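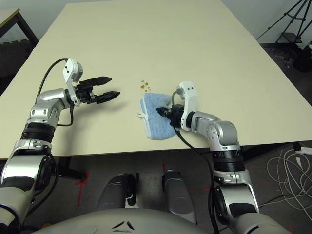 Ticket 342, opened by Wiebke Kohlhase
Product: Durko cream tabletop, matte finish
Status: waiting on customer

Hi again! So I've got a dull ring on my Durko table that will not budge, and I'm hoping one of you knows this finish better than I do. It showed up in April after somebody (fine, me) parked a hot teapot there without a mat. I've been going at it with the light blue cloth, the fuzzy one with the white border and the little loop or tag on the side, and plain warm water. Then I tried a squirt of Clovex, left it five minutes, wiped again. The ring got a bit fainter but now there's a shiny patch next to it, which is driving me nuts!

Reply from Lutz Frerichs, Umgate support
Hi Wiebke, please hold off on the Clovex for now. Shiny spots on the matte top are usually cleaner residue. Could you go over the patch twice with clean water, dry it with a cotton towel and leave it overnight? Also, does the ring feel rough?

Wiebke Kohlhase
Nope, totally smooth. Did the water thing twice and the shine is mostly gone this morning, yay! The ring is still there, though, you see it best with the lamp on.

Lutz Frerichs
Good, then the surface itself sounds fine. I'm mailing you a sachet of Lenz paste, part no. 83. Use a pea-sized bit, small circles, no pressure, and send me an update after the second round.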